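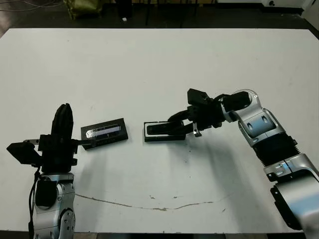
Jonari Bench Kit for Two-Arm Cells: Long-Term Review
By Celeste Barreto

The Jonari kit is a set of parts and a small program for lining up two arms that share one table. It does not include arms, grippers or a controller. What arrives is a base locating plate for each side, a pair of reference blocks, a feeler gauge set, a torque driver with four bits, cable clips, a printed log book and a license for the alignment software. Our copy came through Drurnska, the regional distributor, and has been in use on one cell since July.

The cell does small handoffs. One gripper picks a flat part, the other takes it or brings a second part up to meet it, and the two have to agree on where the middle of the table is. Before the kit we did this with a machinist's square, a marker and patience. Joana Mendes, who maintains the cell, kept the offsets in a spreadsheet.

Installation

Each base plate goes under the arm's own mounting flange, so both arms have to come off. Plan for a full day with two people. The plates are ground steel with two dowel holes and a slot, and the slot is on the correct side for heat growth if the plate is fitted with the stamped letter facing the operator. The manual mentions this on page 31, after the bolts have been tightened on page 28. We fitted one plate backward and had to redo it.

The supplied bolts are 2 mm too short for a table top as thick as ours. Drurnska sent longer ones without charge, and they took nine days to arrive. Anyone ordering should measure the top first and state the figure on the order form, which has a box for it that is easy to miss.

Cable routing is left to the buyer. The clips are good but there are not enough of them for two arms. Cables that drop past the base need slack for the full turn of the first joint, and the clip nearest the base should stay open until the arm has been jogged slowly to both ends of its travel.

Alignment

The procedure itself is sound. Each gripper closes on a reference block, the arms move to a shared pose over the table, and the faces of the blocks are brought to a set gap that is checked with the feeler gauges. The software reads the joint angles and works out the offset between the two bases. This is repeated at five poses. At the end it writes a correction file that the controller loads at startup.

Three points from practice:

Run the procedure with the arms warm. We cycle both for 70 minutes first. A cold run gave a correction that was fine at eight in the morning and poor by ten.

Clean the finger pads before closing on the blocks. A film of grit under one pad tilts the block, and the tilt ends up in the correction file as if it were a base error. The software does not catch this.

Do the pose nearest the center of the table last. The manual puts it first, and the fit is slightly better the other way. I have no explanation for this and Jonari did not offer one.

The worst gap error across the five poses went from 0.9 mm with the old method to 0.15 mm with the kit. The second figure has held through four repeat runs. For handing over flat parts that is more than enough. For pressing a connector home I would want compliance in the gripper as well.

Software

The program is plain and quick. It found both controllers on the first try. It stops with error 1164 if one arm reports its angles late, and the manual describes this only as "timing fault." In our case the cause was a network switch set to a power-saving mode. Turning that off cleared it. The log export is a text file, which suits us, but column headings are missing from every page after the first.

There is no way to rerun a single pose. If pose four is spoiled, all five must be repeated — a loss of 40 minutes each time.

Care and wear

The reference blocks mark easily. They should live in their case and be wiped with a dry cloth. One of ours picked up a nick on an edge in September, and Joana stoned it flat. The replacement part is number 2236, sold only as a matched pair.

The torque driver drifted low by November. We checked it on 19th November against the shop's Clurkitz tester and it read six percent under at the middle of its range. It can be adjusted with a hex key through the end cap. Put a reminder in the log book, which has no line for it.

Base bolts were rechecked monthly. None had moved. The dowels make it possible to take an arm off for service and return it with only a short check, and this alone has saved us two full alignments.

Compared with the Carvalho fixture

We borrowed the Carvalho fixture for a month last year. It uses one rigid bar that both grippers hold at once. It is faster, and a new operator can learn it in a morning. It also loads the wrists if the arms disagree by much, and it can't be used with grippers that open less than the bar's width. Ours do, barely, and we had to shim the pads. The Jonari method never ties the arms together, so a mistake costs a block edge and not a wrist.

Verdict

Recommended for cells where the arms come off for service more than twice a year. For a cell that is bolted down once and left alone, the price is hard to defend. The manual needs a rewrite, starting with pages 28 to 31. Order extra cable clips and a second set of feeler gauges. The thin leaves kink.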